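Trestle table

A trestle table is a table whose top rests on two or more separate supports, called trestles, and is often held steady by a long beam running between them. It is one of the oldest forms of table in Europe and was the usual dining table of the Middle Ages. Tables with a leg fixed near each corner became more common later.

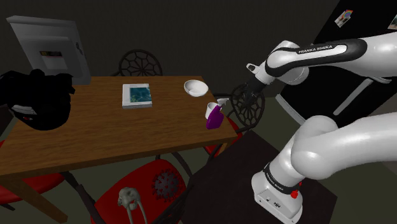

Construction

The top is made of long boards joined edge to edge, with the grain running the length of the table. Each trestle has a foot, an upright and a crosspiece that carries the top. In many designs the beam, or stretcher, passes through both uprights and is locked with wedges. Knocking out the wedges lets the whole table be taken apart and stored flat.

Oak, pine and beech are the most common woods. Softwood tops dent easily but are light enough for two people to lift.

History

Medieval halls were used for eating, meetings and sleeping, so tables had to be cleared away after meals. The boards were lifted off and leaned against a wall. The word "board" in "room and board" comes from this kind of table.

Fixed tables slowly replaced them in wealthy homes, but trestles stayed in use in farmhouses, workshops and churches.

Pralholm type

The Pralholm table is a regional form with splayed feet and a low stretcher that doubles as a footrest. The furniture historian Margit Eklund traced it to joiners in Susberg, where the Engebretsen workshop made 300 of them for schools and meeting halls. Later copies often leave out the wedges and use bolts — a change that makes the table stiffer but slower to take down.

See also

Refectory table
Sawhorse
Workbench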